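Training a grasp policy from wrist views only: how we set up the lid task

Updated 3 Sep 2019

These are the steps we used to get the Skenon lid task running with a wrist camera and no overhead view. You need an arm with a parallel gripper, a way to drive it by hand, and Flirow installed on the control machine. If you have already run the block task from the June page, you can skip to step 2.

Step 1. Fix the camera and leave it alone

Mount the camera so both fingertips show at the bottom of the view when the gripper is fully open. The network uses the fingertips as a reference for where the gripper is relative to everything else. If they drop out of view, placement gets worse. Tighten the mount and mark its position with a paint pen. We lost 400 demonstrations when ours slipped by a few degrees between sessions, and no amount of cropping saved them.

Lock the exposure and white balance too. Auto exposure changes when a shiny lid comes into view, and the policy learns to react to the change in brightness.

Step 2. Choose start poses

Every demonstration starts from a different pose above the table. Draw the poses at random from a box over the work area, then throw out any pose where the view holds no object at all. Partial views are fine and you want a lot of them. Our first data set had the pot in the center of nearly every opening view, and the policy trained on it froze when it started anywhere else.

A good hard start has the target off to one side and open table between the fingers. The policy then has to decide which way to move before it can see the whole thing. 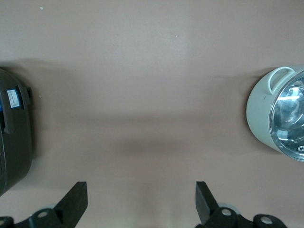
Waweru wrote in to ask whether starts like this slow down training, and said that on a similar setup the loss stayed flat for a long time once off-center poses were added. The same message suggested beginning with centered poses and bringing in the harder ones later.

We tried that order. The loss curve looked nicer, but the final success rate was the same within the noise. We now mix everything from the beginning. If your loss is flat, check the action scaling first.

Step 3. Record

Drive the arm at a steady speed and finish each demonstration the same way: fingers closed on the target, then a short lift. Stop recording right after the lift. Long pauses at the end teach the policy to pause.

We recorded 2709 demonstrations in all. That is more than you need. With 800 the policy already handled the pot, and the rest mostly helped with smaller objects.

Step 4. Clean the data

Run the Flirow filter with default settings. It removes demonstrations with dropped images or joint jumps. Then go through the first image of each one by eye. It's dull work, but look for these:

- a fingertip missing from the view
- a hand or sleeve over the table
- blur from starting to record while the arm was still moving

Keep the ones with reflections or soft shadows on the table. The policy will meet those at test time.

Step 5. Train

Use the small image encoder. The large one overfit on our data. Feed it the current image and the gripper opening, and have it predict the next few motions as a chunk. Leave out the absolute arm position - with it, the network memorized where the pot usually stood and paid little attention to the camera.

Random crops should be small. A crop that cuts off the fingertips undoes step 1.

Step 6. Test

Save 40 start poses that were never used in training and run every checkpoint on the same set. Write down the start pose of each failure. Ours bunched up at starts where only the edge of a lid was in view, and adding demonstrations from nearby poses fixed most of them.

The settings file for the Brevell arm is in the same folder as the June one. Change the camera serial number before you run it.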